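Desk (furniture)

A desk is a piece of furniture with a flat working surface, used in homes, schools and offices for reading, writing and other tasks carried out by hand or with equipment. It differs from a table mainly in its purpose, and often in having drawers, panels or compartments for storage. Desks may stand alone or form part of a larger run of office furniture.
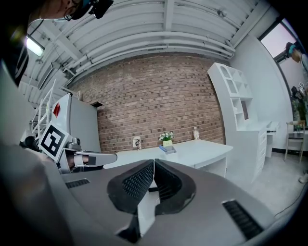
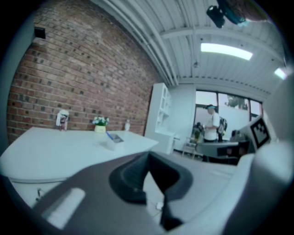

Second image: a large white desk with a curved edge

Contents: Terms | History | Parts | Shapes | Working height | Care | See also

Terms

The English word "desk" comes from Medieval Latin and is related to the words "disk" and "dish." In older use it could mean a sloped stand for a book as well as a piece of furniture at which a person sat. The term "workstation" came into office use in the twentieth century and usually covers the desk together with its screens, lighting and power supply.

History

Medieval desks in Europe were used chiefly by people who read or copied manuscripts. Many had a sloped top, which held the page at an angle to the reader. Portable writing boxes were also common and could be set on any table.

Larger desks with drawers spread in the seventeenth and eighteenth centuries. The pedestal desk, with a stack of drawers on each side of the knee space, became a standard form in studies and government offices. The rolltop desk, fitted with a flexible cover that could be pulled down and locked, was widely sold in the United States in the late nineteenth century.

Steel desks became common in offices during the twentieth century. The typewriter required a lower and steadier surface than handwriting did, and some models had a section that folded away when the machine was not in use. Desktop computers later led to deeper tops, keyboard trays and openings for cables.

Parts

The top is the main working surface. It may be made of solid wood, wood-based board, metal, glass or a combination of these. The front panel, also called a modesty panel, closes the space below the top on the side facing away from the user. On many office desks it also stiffens the frame.

Drawers may be built into the desk or supplied as a separate unit on casters. A grommet is a lined hole through which cables pass. Handles, locks and hinges are known in the trade as fittings.

Shapes

Straight desks are rectangular and can be placed in rows. Corner desks have two wings that meet at an angle. Curved tops are found on reception desks, shared benches and some executive desks. A curved edge can give several people access to the same surface, but it generally leaves gaps when desks are joined side by side unless the units were designed as a set.

The Flasta range, made in the town of Edska, is a modular system in this last group. It was offered in 6 top shapes, 2 of them curved, and more than 3000 units were made. The maker, Stendeo, used the same leg and panel parts for every shape. A smaller version for home use was sold under the name Peng.

Working height

Fixed desks are made to a single height intended to suit most adults, and the chair is adjusted to match. Adjustable desks use a crank, a gas spring or an electric motor to raise and lower the top. When a person is seated, the forearms should be close to level with the surface and the feet should rest flat on the floor or on a footrest.

Care

Coated tops are cleaned with a soft damp cloth and mild soap. Rough pads can dull the finish. Solid wood should be kept away from strong heat and direct sunlight. Screws and joints on height-adjustable desks should be checked according to the maker's instructions.

See also

Office chair
Secretary desk
Standing desk
Writing table

This page was last edited on September 2, 2023.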